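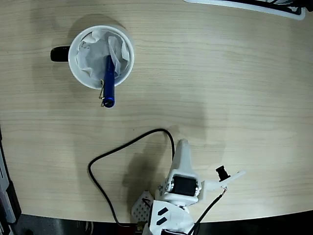
Pen and mug.

Ukatton Recreational Catch Returns

README, last edited 2022-01-10
Maintained by Euan Matheson

What this is

A table of catch returns sent in by recreational fishers on Vulaso Inlet and the lower Ansah River, typed up from paper cards. Each row is one trip by one fisher. The returns were set up under the Ukatton recreational fishing plan, which asks anyone holding an inlet permit to report what they kept and what they let go.

The data was put together for people commenting on the bag limit review. It can be used for other things, but read the section on known problems first.

Files

returns.csv: the main table
sites.csv: site codes and names, 82 sites
species.csv: species codes, common names and the names people wrote on the cards
rules.csv: bag and size limits in force, by species and start date
card_blank.pdf: the card as handed out

Columns in returns.csv

trip_id: made up by us, no meaning
month: month of the trip. The day is on the cards but has been left out here.
site: code from sites.csv
method: boat, shore, kayak or unknown
hours: hours fished, to the nearest half hour
species: code from species.csv
kept: number kept
released: number released
undersize: number released because they were under the limit. Blank means the fisher didn't fill it in. It does not mean zero.
entered_by: initials of the person who typed the card

A trip with more than one species has one row for each, with the same trip_id. If you add up the hours column without dealing with this you will count those trips more than once.

A trip where nothing was caught has species set to NONE and zeros in kept and released. Please leave these in when working out catch per hour.

How the cards were entered

Cards came in by post or through the drop boxes at the boat ramps. They were typed into Leltik, the entry form we use for all the permit paperwork, and exported from there. Leltik won't accept a released count smaller than the undersize count, so where a card had them the wrong way around the typist had to pick one. Those rows were not flagged until May, when we added a note field. The note field is not in the public export.

One card in 5 was typed a second time by a different person. Where the two versions disagreed, the card was pulled and checked. Species names caused most of the trouble.

Known problems

Returns are voluntary in practice. The permit says you have to send them in, but there is no penalty, and keen fishers are likely over-represented.

Lengths were not asked for. You can't use this table to test a change in the size limit, only to see how often people said they released a fish for being too small.

The boundary between the inlet and the river moved when the plan was amended. Sites near the bridge were coded as river under version 2 of the plan and as inlet under version 3. We have recoded everything to version 3. The old codes are in sites.csv under old_code.

Flathead were not split by species on the first cards and all of them are under one code.

Privacy

Names, permit numbers and boat registrations were removed before export. Sites where very few people reported in a month are grouped under the code OTHER. Please don't try to work out who fished where.

Terms of use

Free to use and copy with credit to the Ukatton Recreational Catch Returns. If you use it in a submission to the review, say which version of the plan the site codes follow.

Corrections

Send corrections to Euan with the trip_id and the column. Fixes go into the next export and are listed in changes.txt. Older exports are kept on request.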